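Left arm drops out during pot task, right arm keeps going
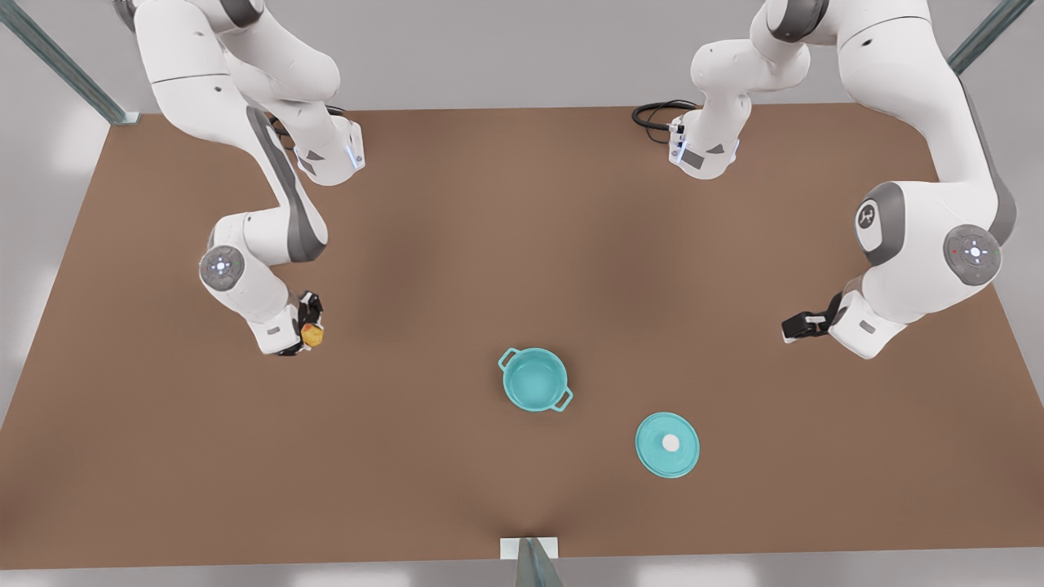

Image: simulation render posted by mbisht / Kekska user forum

mbisht
6 January 2023
We run a two-arm cell in simulation before anything goes to the real one in Marnbridge. The task is simple. Right arm puts the object in the pot, left arm puts the lid on. In run 168 the left arm stopped taking commands partway through with its gripper open. The right arm still had the object in its gripper and carried on as if its partner was fine. No fault raised. The log just says "partner state: ok" until the timeout.
Controller is Kekska, planner is our own. Has anyone seen this?

huvness_pd
Yes, on the Huvness build. The partner state is cached. If the left arm stops publishing, the right arm reads the last good value until something clears it. Look for the stale flag, parameter 632. Ours was off by default.

mbisht
632 was off. Turned it on and reran. Now both arms stop, but the stop comes late, up to 3 seconds after the left one goes quiet.

ikerr
I would not call that fixed. Three seconds is a long time if somebody is reaching over the table. You need a watchdog outside the planner that cuts both arms. The flag is only telling you the data is old.

sbajpai
Disagree a little. It's a sim, there is no one at the table. Find out why the left arm goes quiet first. If you bolt a watchdog on now you'll hide the cause and never look at it again.

ikerr
The same code goes to the real cell. He said so in the first line.

sbajpai
Sure, and it shouldn't go there until the cause is known. We can both be right on that.

huvness_pd
Mohit, is the lid a separate collision object or still attached to the pot in your model? We had the lid listed as a child of the pot even with it lying on the table. The left planner found no valid grasp on the knob, threw an exception, and the thread died without a message.

mbisht
Checked. The lid is its own object in the scene file but the planner's copy still has it as a child. Exception at line 1683 of the log, which I had filtered out – my mistake. So that explains the left arm.

ikerr
Good. It does not explain why the right arm was allowed to continue.

mbisht
Agreed. I've held the transfer to the real cell. Pant is adding the watchdog on the hardware side and I'll rerun with the scene file corrected. Will post the logs once both are in.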